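Search posts Search

Hervé Chauvin
11 May 2022

1/ A few people wrote to me after I showed my exhibition badges last week, and they asked how I know if an enamel badge is original or a later copy. I will try to answer in one thread. I collect badges of trade fairs and agricultural shows, mostly from the Pundmont show. I am not a dealer. English is my third language, so please be patient with me.

2/ First, what I collect. The Pundmont show gave badges to three groups of people: exhibitors, judges and stewards. Exhibitors had a green one, judges a dark red one, stewards a blue one. The shape is the same for all, a shield with a wheat ear and under it the year.

3/ The maker for most years was Gramlow. They had a workshop with two presses and one woman who did all the enamel for the better pieces. Her work is very clean. The enamel is level with the metal and you can pass your fingernail over it without feeling the border.

4/ In the cheaper years they changed to soft enamel. Then the color sits lower than the metal lines and the nail catches on every line. Both kinds are original. I repeat this because many sellers write "hard enamel, therefore original", and this is wrong for at least four of the years.

5/ The back is more important than the front. I always ask for a photo of the back before anything else. If the seller does not want to send it, I wish him a good day.

6/ On the back of a Gramlow badge you should find the name in small capital letters, in a straight line, close to the lower point of the shield. The letter G has a short horizontal bar which does not go past the curve. On the copies the bar goes out too far and the G looks almost like a 6.

7/ I learned about the G from Nicanor Orellana, who sold me my first judge badge and then bought it back from me at the same price when we both understood it was a copy. I have bought from him many times after that.

8/ Now the pin. The early badges have a long horizontal pin with a simple C hook. The later ones have a safety catch which turns. If you find an early year with a turning catch, it can be a repair. Look for solder which has a different color from the rest, and for a small burned area in the enamel on the other side.

9/ A repaired badge is not a bad badge. I have two of them. But the price must be lower, and the seller must write it in the listing.

10/ Weight. A steward badge of the heavy type should be 13 grams on my scale. The copy that I own is much lighter and when I put it down on the table the sound is thin. I know "sound" is not a scientific method. Try it with one you are sure of and you will understand.
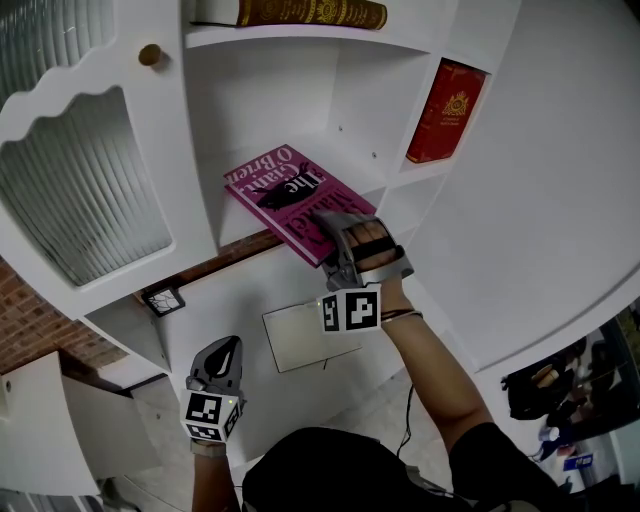 11/ Please also look at the suspension ring, if there is one. Only the judges had a ribbon. A green exhibitor badge with a ring at the top has been changed by somebody, maybe to make it look more important. I have seen three for sale with this ring and each time it was called "rare variant".

12/ About this word "rare". The show printed its own yearbook, and in the yearbook there is a page with the orders to Gramlow. For a normal year: 1000 exhibitor badges, 200 steward badges. The judges are not on this page, their badges were paid from another account.

13/ So a steward badge is harder to find than an exhibitor badge, this is clear. But I would not call it rare. Many stewards kept theirs in a drawer with the armband and the family now sells both together. If you see the armband too, buy the two together, please do not let the seller separate them.

14/ The one which is really difficult is the anniversary year. It was struck for everybody who had shown animals for ten years or more. The yearbook says 289 pieces. It has a small laurel around the wheat ear, and the reverse is numbered by hand with a punch.

15/ The numbers are not straight. They jump up and down a little, and sometimes one digit is deeper than the others. If all the digits stand in a perfect row, I become careful.

16/ I own one of these. I waited long for it. Hường Châu found it for me in a box of sewing buttons and she asked only what she had paid for the box. I gave her the buttons back and also a steward badge she was missing.

17/ Somebody will ask me about the white metal ones, so I answer now. Yes, they exist. They were samples for the committee of the show, without enamel, and they have no pin at all, only a flat back. If it has a pin, then it is a normal badge which lost its enamel or was cleaned in a very cruel way.

18/ Cleaning! Please do not clean. No toothpaste, no vinegar, no baking powder, no machine for jewelry. The machine is the worst for soft enamel, because small cracks which you cannot see become big cracks which everybody can see.

19/ What I do: a soft dry brush on the back, a cotton cloth on the front, and then I stop. If there is green stuff near the pin I take it away with a wooden toothpick, slowly, with a magnifying glass. It can take me a whole evening for one badge.

20/ For storage I use small trays with felt, and a piece of paper without acid under each badge. Do not use the soft plastic pages for coins. After some years they become sticky and the stickiness goes onto the enamel. I ruined a nice green one in this way and I still feel bad about it.

21/ I also write a card for every badge. Year, color, type of pin, weight, from whom I bought it, how much I paid. My wife says that the last line should be in a secret language.

22/ Answer to Trinh Vũ, who asked if the Lomau badges are by the same maker. No. The Lomau show had a similar shield and I think they simply liked the design, but the wheat ear leans to the left and the back is stippled. On a Gramlow piece the back is smooth. They are nice and still cheap. If I were starting today, maybe I would start with Lomau.

23/ Answer to a private message, I will not say the name. No, I cannot tell you the value from one front photo taken on a carpet. Send me the back, send me the weight, and put a ruler near it. Then I can say something, and even then it is only the opinion of a man with a scale.

24/ I should correct one thing that I wrote in February. I said that the blue steward badges with "Hon." on the scroll were given to retired stewards. Joelle Majali has the letter which came with one of them, and the letter says it was for persons who gave the land for the parking of the wagons. So "Hon." has nothing to do with retirement. I apologize to those who copied my mistake into their lists.

25/ She was kind enough to read me the whole letter by telephone. It also says that the badge must be given back if the person stops to give the land. I would like very much to know if any was ever given back.

26/ What I am still looking for, in case you have a box at home: a judge badge with its original ribbon, red with one white stripe, any year. Also the cardboard cards on which the exhibitor badges were delivered. They have two little cuts for the pin and the name of the show printed in brown.

27/ The cards were thrown away by almost everyone. I have one, without badge, with a coffee ring on it. I paid more for it than for some badges.

28/ I have doubles to exchange: green exhibitor with C hook, two pieces, one with a chip at the left corner. Blue steward, heavy type, one piece, very good. I prefer exchange to selling, but we can talk.

29/ If you buy by post from someone you do not know, ask him to pack the badge with the pin closed and something soft on the enamel side. I received one from a seller in Nakpan, in an ordinary envelope, with the pin open. The pin had come through the paper and it scratched the badge of the next person in the same package, because we had ordered together.

30/ Someone asks below if the copies are dangerous for the hobby. I think they are mostly annoying. The copies I know of were all made from the same mold, and the mold has a small fault: a little bump on the third grain of the wheat, on the right side. When you have seen the bump once, you will see it immediately every time. Check this before you pay.

31/ One more on the bump, I am asked already. It is on the front, count from the bottom. On the original the third grain is smooth and a little longer than the second.

32/ I will put the photos of the backs tomorrow evening, when I have better light at my table. If your badge has a G which does not look like any of the two I described, please write to me, I would like to see it.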